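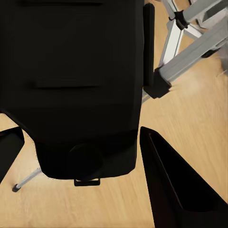 Run 1167

Kevser had the headset on and wasn't listening.

"Left a bit," said Ekrem.

"I know."

"You're drifting."

"I know, Ekrem."

Two hours till the entry closed. Prep room at the back of Braltdale College, radiator stuck on, both windows painted shut. The rest of the club gone home. On the screen a bedroom that had never been built, an attic with a pale floor and a bed no one would ever sleep in, and in the middle of it the tripod. Always the tripod. The task sheet said move it to the wall without knocking anything. One line. They'd lost most of a term to one line.

She closed the right gripper. Opened it. Closed it again.

"Log it," she said.

He logged it. Failed, run 1167, reason: slipped. He'd stopped writing proper reasons a while back. Slipped, slipped, leg, slipped, lunch.

Ms Ersoy put her head round the door. Coat on, keys out.

"Are you two eating?"

"Yes," said Kevser, who wasn't.

"There's a bus at ten past."

"One more."

Ms Ersoy looked at the screen for a bit. She taught textiles as well and always looked at the robot like it was a badly cut sleeve. "Why do you go for the front leg every time?"

"Closest."

"Hm," she said, and went to find the caretaker about the alarm.
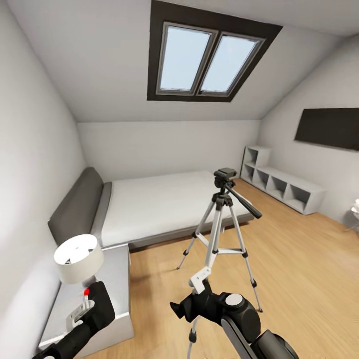
Kevser didn't say anything for a while after that. Then she backed the arms right off, slowly, and turned the whole body so she was coming at it from the side.

"What are you doing?"

"Not the front leg."

"The policy's trained on the front leg. All the demos are front leg, we'd have to –"

"So we do new demos."

"In two hours."

"Hour and fifty."

He thought about his mum, who thought he was at chess. He thought about Ayten on the Zeltix team over at Türkmen, who had two screens and a proper chair and had allready sent hers in, with a smiley. Run 2429, she'd put. As if the number was the good part.

"Fine," he said. "Fine. Give me the file name."

"attic side."

"With a space?"

"Ekrem."

He typed it without a space. She rolled her shoulders, wiped her hands on her skirt. The little room on the screen waited, same sky in the skylight as in September, same light. It was getting dark outside. It didn't get dark in there and he'd never decided if he liked that.

"Recording," he said.

She went in low. Stopped. He could hear her breathing through her nose like she did in exams.

"Left a bit," he said, before he could help it.

"I know."

But she went left, and teh gripper went with her.

Out in the corridor Ms Ersoy was telling someone ten more minutes, just ten, they'd turn the lights off themselves.

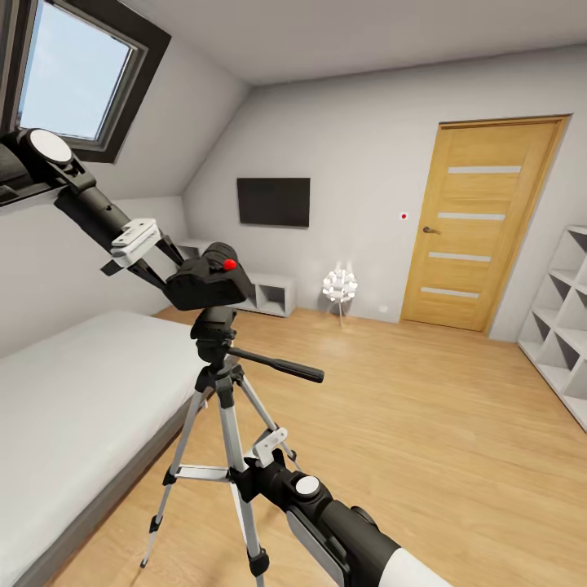

The attic, with the door at the far side.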